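3.2 Reading wear on the Teromville locks

When we first sat down with the Teromville group of percussion locks, we had expected the question of dating to be a fairly easy one. The locks had been kept together since the old armory building was sold, they shared a common pattern of plate, and the two shop ledgers that survive from the Angelovski workshop seemed to tell a clear story about when each batch was finished. It took us most of a winter to see how much that story left out, and we would like to take the reader through it at something like the pace we went ourselves.

The ledgers record an order for 2,000 locks, to be delivered in 8 lots. Dewanti Ismail, who transcribed both volumes, noticed early on that the clerk used one word for a lock that had been newly made and quite another for a lock that had been taken back in, cleaned up and sent out a second time. Earlier writers read the two words as meaning the same thing, and it is easy to see why, as the handwriting is cramped and the entries sit side by side in the same column. Once the two are kept apart, though, the last lots shrink a good deal, and what looked like a busy workshop in its final years begins to look like a repair business with a little new work on the side. 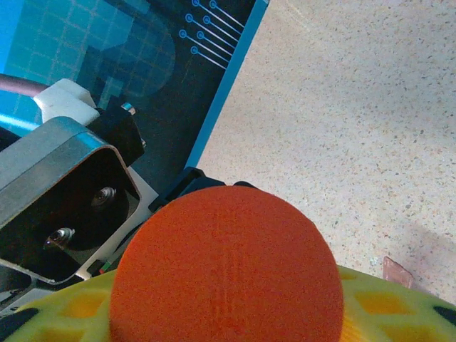
With that in mind we went back to the locks themselves, hoping that the metal would bear out the paper. We looked at the tumbler notches first, then at the nose of the sear, and last of all at the inside face of the plate, where a careful workman would often leave file marks that no customer was ever meant to see. On seven of the locks the half-cock notch had been recut – quite neatly, we should say – and the sear had been stoned to match. A recut notch sits a little deeper than the original and its floor is flatter, and once one has handled a few of them the difference can be felt with a fine probe almost as easily as it can be seen under a lens.

Figure 2. Orange rounded object between two yellow gripper parts, with a dark panel and a pale speckled surface.

Bujar Gashi has suggested to us that the recutting may have been done in the field, by regimental armorers, and we have thought about this for a long time. There is something to be said for it. The tools needed were simple ones, and a man with a steady hand could have managed the work on a bench of any sort. Against it we would set the marks on the bridle screws, which on all seven locks carry the same small punched dot that appears on new work from the shop. We are inclined to think the repairs were made at Angelovski's, then, though we would gladly hear from anyone who has seen the dot on locks from another maker.

The mainsprings are a harder matter. Springs were replaced so often, and by so many hands, that we have not used them for dating at all, and they are left to Section 3.3, together with the nipples and the hammer faces.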